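Spent the morning sorting out the grey metal bins in the back shed at Clivetow. Thread, mostly so I remember what I did.

1/ We had too many and half were full of stuff that had sat there since July. Offcuts, strapping, bits of packing foam. All of it is out now.

2/ Tamsin Whitfield took the strapping for recycling. The foam went to the tip. If anyone wants clean foam, speak up earlier next time.

3/ Swept each bin first, then wiped it with a rag and warm water. I used 2 buckets and changed the water when it went dark. No degreaser.

4/ Kept a stack of old towels next to me for drying. Corners hold water longer than you'd think, so tip the bin if you can lift it.

5/ Checked the seams on all of them. One had a split you could get a finger into. It's gone to the scrap pile with a paint mark on it.

6/ Sayaka Imai asked if I'd repaint the insides. No. The paint wears off again wherever parts slide against the metal. The outsides I might touch up in the same dark grey.

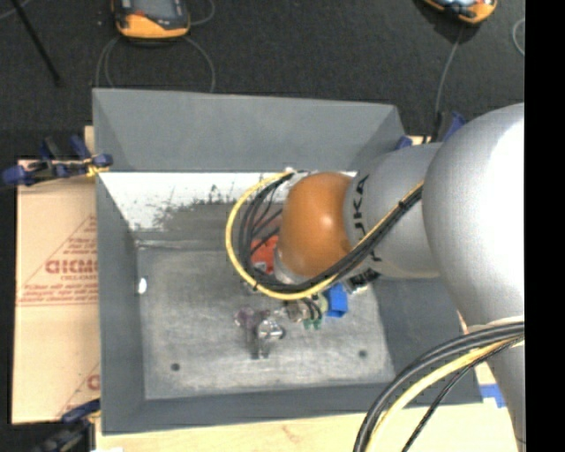 7/ Bare metal on the floor of a bin doesn't bother me. Flaking does, it ends up in with the parts. I went over any loose edges with a scraper and left the rest alone.

8/ Labels next. The old Gruvari stickers left glue everywhere, so I'm trying tie-on tags. Ordered 20.

9/ Took about 2 hours all up. Bins are going back along the north wall, small ones at the front. Please don't put lunch rubbish in them.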